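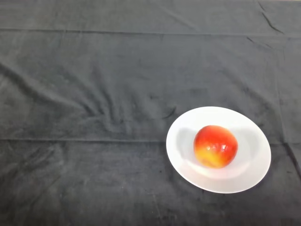

Skelell, September 2018

Filed under: Food & Table / Working Papers

3.2 Setting the plate

Figure 4. An apple on a white plate, with dark gray cloth beneath.

Readers who have kept us company through the earlier sections will remember that the first round of the Tesava table study used a bare tabletop, and that we were never quite happy with it. People who came to sit with us kept remarking on the table (its grain, its scratches, the ring somebody's mug had left behind years ago) when we had hoped they would tell us about the food. For the second round we therefore put down a cloth, and we spent what our colleagues considered an unreasonable amount of time choosing it.

The cloth we settled on is a dark charcoal gray with a soft, slightly fuzzy nap, and it covers the whole top of the table. It does not lie perfectly flat, as Figure 4 shows, and in places the nap catches the light and looks paler, almost dusty. We did try ironing during the pilot week. The ironed cloth made several of our guests sit up straight and ask whether they were allowed to touch anything, so we went back to shaking it out by hand and leaving whatever creases it wished to keep.

The plate is a plain round white one with a broad, flat rim and a shallow well. A white plate on a dark cloth gives a very crisp outline, and we had wondered whether that would feel cold or restaurant-like to people eating at home. On the whole it did not. Of the 515 guests who filled in the long form, most described the setting with words we were glad to read, such as "calm," "plain," and, from one kind soul, "like my aunt's house on a Sunday evening."

The choice of fruit needs a few words too. We wanted something familiar that could be eaten without a knife, and we wanted it to carry some color of its own. The apple in Figure 4 is of the bicolored sort, red-orange over most of its skin and deepening to crimson, with a patch of warm yellow-gold low on one side. We asked the table setters at Masri, where the second round was held, to place each apple well inside the rim and otherwise to put it down as they would for a friend. We gave no rule about which side of the fruit should face the guest, and looking back we might have done so, for the yellow patch came up in the written comments far more often than we had expected. Quite a few guests took it as a sign of sweetness. Others read it as a sign that the apple had been picked early, and they felt strongly about this.

Altogether the two rounds produced 3,716 written remarks, and 767 of them mention the cloth, the plate, or the two together. We read all of these aloud to one another over several long afternoons, a slow way of working and a very pleasant one, and sorted them under 32 headings. The headings are listed in Appendix B. Remarks that touched on both the plate and the fruit, such as "it looks small there but nice," were entered under each, and this should be kept in mind when comparing the totals in Section 4.

One last practical matter concerns the size of the plate. A single apple leaves a good deal of white showing around it, and the Verkstead group, who read an early draft, asked whether a smaller dish would have seemed more generous. We think it is a fair question, and we return to it in Section 5 with the bowls.

Related papers

Bowls, Saucers and the Small Portion
Tablecloths at Home: Notes from the Verkstead Kitchens
What Guests Say About Fruit
The Tesava Table Study, First Round: The Bare Table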